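Revised 15 Feb 2024, R. Akl

## 4. Setting up the Fraser folding table

This section covers the Fraser only. If your table has a crank handle, you have an Orner, and you want section 6 and possibly a lie down.

You will need the four legs, the bag of bolts, the hex key and a spirit level. The hex key is taped to the underside of the top, where you will find it shortly after buying another one.

### 4.1 Fitting the legs

1. Lay the top face down on a blanket or carpet. The white finish marks easily and the marks are not covered by the guarantee.
2. Find the leg stamped A. It goes in the corner nearest the serial number sticker. Legs B, C and D follow clockwise.
3. Put all the bolts in finger tight before you tighten any of them. People who skip this step meet it again at step 5.
4. Tighten each bolt a half turn at a time, working corner to corner.
5. Turn the table over. This takes two people. The top is heavier than the box suggests, and the box was written by the sales department.

**Caution:** Do not lift the table by the edge trim. The trim is glued on and was never told it would be carrying anything.

### 4.2 Levelling

Each foot screws in and out to take up an uneven floor. Start with all four screwed fully in.

1. Set the spirit level along the long side and wind out the lower pair of feet until the bubble is central.
2. Repeat along the short side.
3. Go back and check the long side, which will have moved.
4. Lock each foot by running its collar nut up against the leg.

Most floors in older buildings can be managed within the 16 mm of travel in the feet. At our Wulavcombe workshop the floor needs all of it and a beer mat.

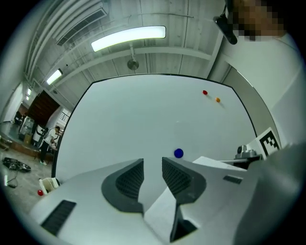
**How often should the table be re-levelled?**

Once after the first week, when the feet have settled, and then whenever you move it. On thick carpet, check it again after a month.

### 4.3 Choosing a height

The legs have two positions. The lower one suits sitting and the upper one suits standing. There is no middle position, though several customers have made one with a drill, and we would like them to stop.

1. Clear the top completely.
2. With someone supporting the corner, press the button on the leg and slide the lower tube until it clicks.
3. Move round to the next corner.
4. Listen for four clicks in all. Three clicks and a thud means step 2 wants repeating.

**Note:** Leave at least 600 mm clear on any side where people will work. If two people are going to share a side, allow 1000 mm and a civil understanding about elbows.

To test the standing height, stand close to the table with your shoulders down and reach over the top as you would for the job in hand. If your shoulders creep up, the table is too high for you. If your back is doing the reaching, it is too low.

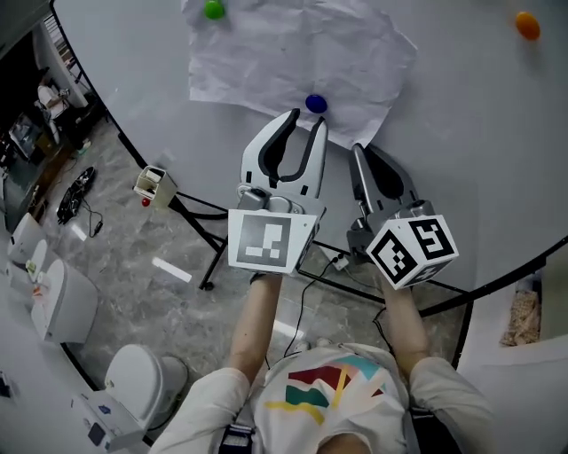

If neither position feels right, try a pair of Virnari risers under the feet before writing to us. They come in sets of four and should only be used in sets of four. Check the level again once they are on, and keep the collar nuts locked.

### 4.4 Folding and storing

1. Screw the feet fully in.
2. Return the legs to the lower position.
3. Fold B and D first, then A and C. In any other order the legs cross and refuse to discuss it.
4. Store upright, at least 300 mm from a radiator.

**Caution:** Keep fingers out of the hinge plates. They close faster than the rest of the table does anything.

Wipe the top with a damp cloth and a little washing-up liquid. Scouring powder will take off the stain and then the finish. Spare bolts are listed in section 9, under Fixings.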